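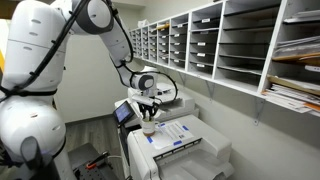 1/ Je me suis refait toute la saga Farnwood avant la sortie du cinquième film. Quatre films, deux soirées. Je poste mes notes à la suite, un film par message ou presque. Je raconte des fins, donc passez votre chemin si vous comptez les voir.

2/ Pour situer : Farnwood, c'est la série de films fantastiques lancée par Konrad Eder avec un budget de téléfilm. Un village forestier, une scierie fermée, des gens qui entendent leurs morts dans les conduits de cheminée. Le premier était sorti dans 17 salles en France. Le prochain en aura 788.

3/ Le premier Farnwood tient toujours. 98 minutes, aucune scène de trop. Eder filme les intérieurs comme des endroits où on a froid. Le monstre apparaît deux fois et la deuxième fois il est de dos.

4/ Ce que j'avais oublié : la place de Zuweira Sarpong dans le film. Dans mon souvenir elle arrivait à la moitié. Elle est là dès la troisième scène, derrière le comptoir de la pharmacie, et elle ne dit rien pendant vingt minutes. Tout le monde lui parle, elle rend la monnaie.

5/ Farnwood 2. Celui que les gens défendent le plus et que j'aime le moins. On quitte le village pour la ville d'Ellholm, on gagne des figurants et des voitures, on perd les cheminées. L'enquête policière prend une bonne moitié du film et on connaît le coupable depuis le premier.

6/ Il y a quand même la poursuite dans le parking à étages. Un seul plan, ou monté pour y ressembler, avec le son qui disparaît à chaque changement de niveau. Je l'ai repassée trois fois.

7/ Quelqu'un me demande dans quel ordre regarder. L'ordre de sortie. Le 3 se passe avant le 1, mais si vous commencez par lui vous saurez qui est enterré sous la scierie et le premier film ne servira plus à grand-chose.

8/ Le 3, donc. Eder a laissé la réalisation à Edem Abugri, qui était monteur sur les deux premiers. Ça se voit tout de suite : les scènes s'arrêtent plus tôt, souvent au milieu d'une phrase. Au début c'est gênant. Au bout d'une demi-heure on s'y fait et le film devient très rapide.

9/ C'est aussi le seul de la série qui soit drôle. Le conseil municipal qui vote pour savoir si la forêt est hantée, avec une majorité contre et 1,000 couronnes débloquées pour racheter des lanternes au cas où (le chiffre est écrit comme ça dans les sous-titres, à l'anglaise, personne n'a relu).

10/ Le 4. Retour d'Eder, budget énorme, et un vrai problème de scénario. Il y a trois méchants. Le premier meurt au bout d'un quart d'heure, le deuxième était gentil dans le 2, le troisième est joué par Hugo Vasseur, qui est bien, mais qui n'a que deux scènes et un monologue au téléphone.

11/ La bataille finale dure 40 minutes. Je n'ai rien contre une longue bataille. Celle-ci se passe de nuit, dans la fumée, entre des gens habillés en gris. À la fin je ne savais pas si la maire était morte. Il faut attendre la scène après le générique pour avoir la réponse.

12/ La musique sauve des passages entiers. Edem Tsikata reprend le thème du premier au violoncelle seul, très lent, quand la scierie brûle. À ne pas confondre avec Edem Abugri, le réalisateur du 3 - je vois l'erreur dans un article sur deux. 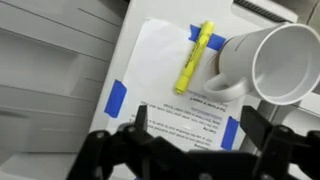

13/ Mon classement après révision :
1. Farnwood
2. Farnwood 3
3. Farnwood 4
4. Farnwood 2
Avant de les revoir, j'avais mis le 4 en deuxième. Il a perdu une place à cause de la fumée.

14/ Le cinquième maintenant. Ce qu'on sait : Sarpong revient, Vasseur aussi, Abugri réalise. Eder n'est plus que producteur. Le studio parle d'un « retour au village » mais la bande-annonce montre surtout un port, un bateau et une explosion.

15/ Je ne sais pas quoi penser du bateau. La série marche quand les personnages ne peuvent pas partir. Dans le 2 ils pouvaient partir et le film s'en ressentait. Si le port ne sert que pour l'ouverture, très bien.

16/ Le retour d'Abugri me rassure davantage. Entre-temps il a fait Bomesstead, que presque personne n'a vu et qui se passe entièrement dans une ferme pendant un inventaire. Il sait tenir une heure et demie avec quatre acteurs et une grange.

17/ Réponse groupée sur la version longue du 4 : oui, je l'ai vue, non, elle ne règle rien. Elle ajoute une scène de mariage et un flash-back à Ellholm. Le deuxième méchant y gagne un prénom.

18/ Pour ceux qui veulent les rattraper en salle, le Politis passe les quatre à la suite la veille de la sortie, en version originale, avec une pause entre le 2 et le 3. J'ai pris ma place pour les deux premiers seulement. Revoir le parking sur grand écran m'intéresse, la fumée du 4 un peu moins.

19/ J'écrirai sur le cinquième après la séance, dans un fil séparé et sans rien raconter dans les premiers messages.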